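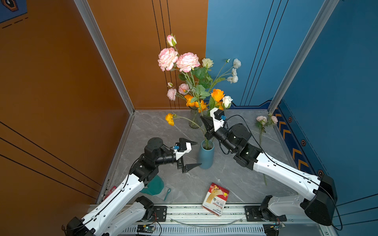 Fig. 1. Grey tabletop with orange and blue walls.

4. Setting up your profile in Vudard

This section is for new members of the support group in Tustthorpe. You need a telephone and the invitation code which you received from Deolinda Antunes or Kristine Mangubat. The code has 16 characters and stays valid for 20 days.

4.1 Name and pronouns

1. Open Vudard and type your code.
2. In the field "Shown name", write the name you wish other members to call you. It can be different from the name in your papers.
3. Choose your pronouns, or leave the field empty.
4. Press Save.

Note: Your legal name is asked only if you request a letter for a lawyer or a doctor. Other members do not see it.

4.2 Profile picture

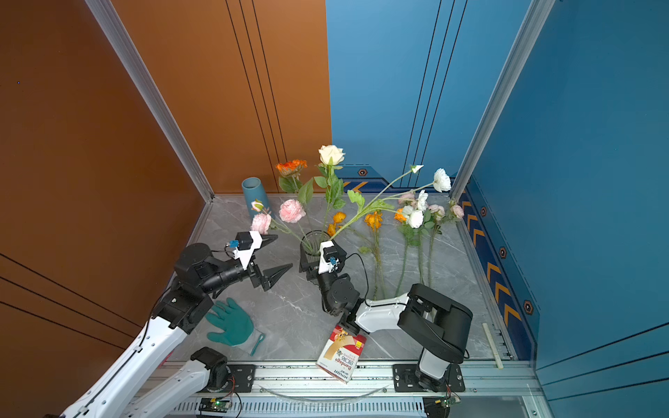
A profile picture is not obligatory, and many members use only a letter. If you want one, please choose a subject that does not show your face, your home or your street. Artificial flowers on a grey table, or a green glove like the one lying there, are good enough for other members to recognise you in the list. To add the picture, press the circle next to your name, select the file and press Save.

Caution: Do not use a picture that you already have on another account. Someone from your family or your former town could find you by it.

4.3 Hiding the application

1. Go to Settings, then Privacy.
2. Switch off "Show message text on locked screen".
3. Set a PIN. Do not use your year of birth.

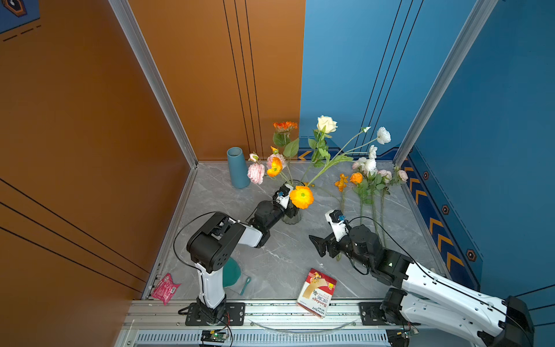

Fig. 3. Blue right wall with yellow chevron arrows on a navy band.

4. Close Vudard and open it again. It must ask for the PIN.

If you forget the PIN, write to Eleni Mladenović at the desk, extension 562.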